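Relatório de progresso: reorganização dos postos de trabalho e do arquivo de papel

Projeto Narkwood, piso partilhado da Phan
Apresentado à Brukwood, entidade financiadora
0 comentários · 2 partilhas

1. Objeto do relatório

O presente relatório dá conta do trabalho feito na segunda fase do projeto de reorganização do piso. A fase abrange os postos de trabalho com secretária, os armários de gavetas que ficam junto de cada uma e o papel que até agora se guardava em cima dos tampos. A primeira fase, relativa à sala de reuniões e à receção, foi encerrada com o relatório anterior e não volta a ser tratada, salvo no ponto sobre despesas.

O financiamento aprovado cobre a aquisição dos armários com fechadura, a sua colocação e as horas de apoio à mudança. Não cobre as secretárias, que se mantêm, nem os divisórios de tecido, pagos pela Phan.

2. Armários de gavetas

Foram entregues todos os armários previstos para esta fase. O modelo é cinzento-claro, baixo, com a parte superior lisa, e cabe em parte debaixo do tampo. A frente de cima leva uma fechadura preta de combinação, com rodas numeradas e puxador metálico. Optou-se pela combinação para acabar com o problema das chaves perdidas, que no levantamento inicial foi a queixa mais frequente dos utilizadores.
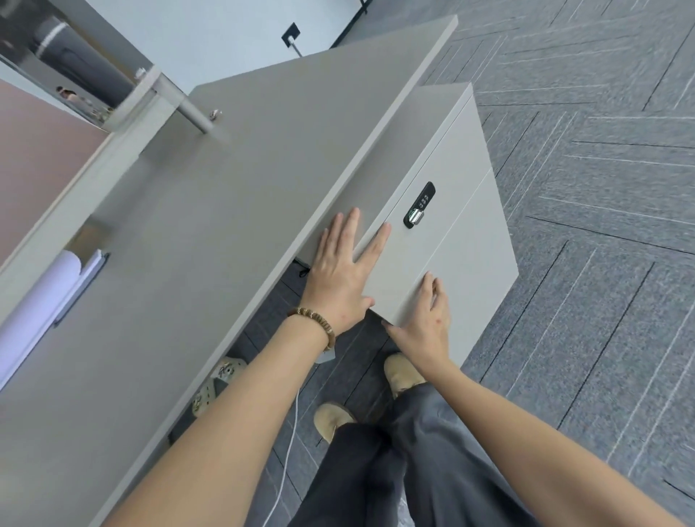 Última alteração desta página: 4/9/20

A posição do armário em relação à secretária foi objeto de alguma discussão. O plano de implantação previa que ficasse totalmente recolhido sob o tampo. Em vários postos isso obrigava a pessoa a sentar-se demasiado para o lado, pelo que se aceitou que o armário saísse um pouco para fora da linha da secretária, desde que não invada a passagem. O ajuste é feito à mão, agarrando o armário pelas arestas, e fica ao critério de quem usa o posto. A alcatifa torna o movimento mais lento, mas até à data não recebemos queixas de desgaste.

Dois armários chegaram com a porta inferior desalinhada. O fornecedor, a Drorneck, afinou as dobradiças no local e não cobrou a deslocação. As restantes portas foram verificadas na mesma visita.

As combinações foram definidas pelos próprios utilizadores. A Phan conserva um registo de recurso em envelope fechado, guardado fora do piso. Falta aprovar a regra para abertura de um armário na ausência do utilizador. A proposta está escrita e aguarda resposta da administração da Phan.

3. Papel

O levantamento feito antes da mudança mostrou que a maior parte do espaço ocupado nas secretárias era papel: papel branco por usar, impressões de trabalho e formulários de versões antigas. Os formulários antigos foram retirados e enviados para reciclagem. O papel por usar passou a ser guardado no compartimento inferior dos armários, atrás da porta, e as gavetas ficaram para objetos pessoais e material pequeno.

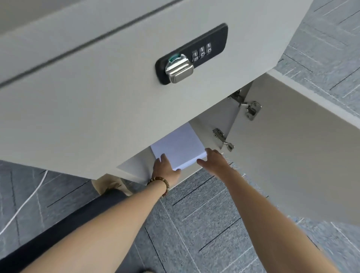
O compartimento inferior tem altura suficiente para uma pilha de folhas A4 deitada, com folga por cima. A instrução distribuída aos utilizadores pede três coisas: acertar as margens da pilha sobre o tampo antes de a guardar, colocá-la com a face para cima e empurrá-la até ao fundo, de modo que a porta feche sem tocar nas folhas. Nos primeiros dias houve portas mal fechadas por causa de pilhas deixadas a meio. A situação melhorou depois de a instrução ter sido afixada junto à impressora.

Manteve-se uma reserva comum de papel junto à impressora, limitada a 8 resmas. O que exceder esse número segue para o armazém. O limite foi fixado por estimativa e será revisto em outubro, quando houver dados de consumo de um período completo.

4. Tampos das secretárias

A regra de tampo livre no fim do dia está em vigor, com aplicação desigual. Durante o horário de trabalho continua a haver sobre as secretárias copos, rolos de fita, cabos e equipamento em uso, e não se pretende impedir isso. O que se pede é que o papel seja recolhido e que o equipamento fique arrumado de um dos lados antes da saída.

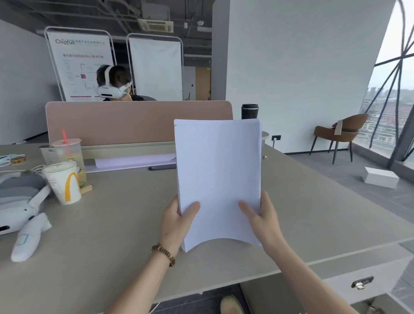 Os postos onde se trabalha com óculos de realidade virtual precisam de uma solução própria. Os óculos, os comandos e os respetivos cabos ocupam uma parte considerável do tampo e nem sempre cabem na gaveta sem forçar o cabo. Estão em avaliação duas hipóteses: um suporte de mesa encostado ao divisório ou uma prateleira comum com carregamento. A primeira é mais barata. A segunda liberta mais espaço, mas exige uma tomada adicional.

A calha de cabos na base do divisório está a ser usada só em parte dos postos. Noutros, os cabos continuam a atravessar o tampo. A correção está prevista para a próxima fase e não implica compra de material.

5. Despesas

A despesa desta fase ficou dentro do valor aprovado. Sobraram quase 700 euros da rubrica de colocação, em resultado de a afinação das portas não ter sido faturada. Pedimos autorização para transferir esse saldo para a solução de arrumação dos óculos descrita no ponto 4. O saldo da primeira fase já foi devolvido.

6. Pendentes

Regra de abertura dos armários na ausência do utilizador: aguarda resposta da Phan.
Arrumação dos óculos e comandos: orçamentos pedidos, falta receber um.
Passagem dos cabos para a calha: por iniciar em 5 postos.
Revisão do limite da reserva de papel: outubro.
Transferência do saldo: aguarda decisão da Brukwood.

O relatório seguinte será enviado depois da revisão de outubro e incluirá os dados de consumo de papel.

Partilhar · 2 partilhas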